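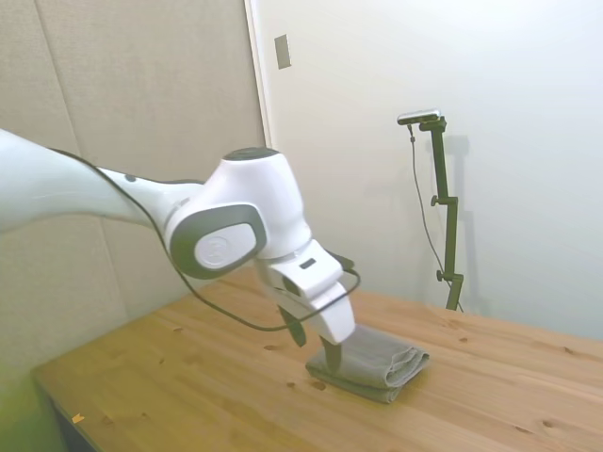 Usetley station will mark its birthday on Saturday with music on platform 4

The old steam engine Drirora will make four trips to Aguiar and back, the first at 10 in the morning. The train has 251 seats, and until yesterday evening 231 of them were already sold.

Judite Calado of the Pirurdale Railway Society asks visitors to come by bus, as the station parking lot stays closed all day. Children under five travel free, but they also need a ticket from the office.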